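## Has anybody here had packing or sorting work automated? What happened to the people?

**brushbench_saltau** - 9 February 2020

We do cosmetics kits at a small shop in Saltau, 20 of us on the benches. The owners want to bring in a robot arm for the brush sets. It's all by hand now: pick up the brush, look it over, into the kit, next one. I'm curious more than scared, but I'd like to hear from people who have lived with one. Did your job get better or just faster? Did anybody lose hours?

**Lendusside Packer**

Yes! We went through this in October and I could talk about it all day, so stop me. Our site packs for Plavden, and brushes are one of our lines. Before, I was doing 300 kits on a good shift and my thumbs were done by lunch. Now I spend part of the week teaching grips and part of it checking finished kits, and I love the mix.

The part I didn't expect to enjoy was working out how to hold things. A brush seems so simple until you try it with two pads! Grab the bristles and you've bent them. Grab too far down the handle and it swings. We settled on the metal collar, with the head well clear of the pads.

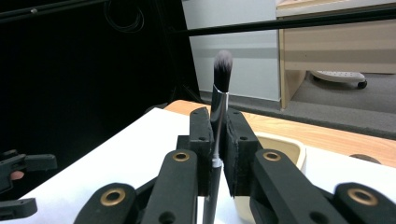
*Makeup brush held by the ferrule, bristles up above the pads.*

That choice came from the packers, by the way. Get your bench people in on day one - they know which brushes shed and which handles are slippery, and the engineers were glad to be told.

On hours: no one on my line was cut, but two temp contracts weren't renewed, and I'd ask your owners about that straight out. Also ask who gets trained. We had 40 hours each, paid, and it was in writing before the machine arrived. Pay went up one grade for anyone who finished.

Things that got worse: it's louder, and there's less chatting across the bench. I do miss that.

**rueggfan**

We have a Rüegg cell. Its best run so far is 1,825 pieces without a stop, which had the whole shift cheering. Small parts are still a pain, though. Keep a hand station open for the odd shapes, you will need it.

**Lendusside Packer**

Seconding the hand station. Ours is busy every single day, and people ask to be put on it! Soft pads wear out too, so find out who orders the spares.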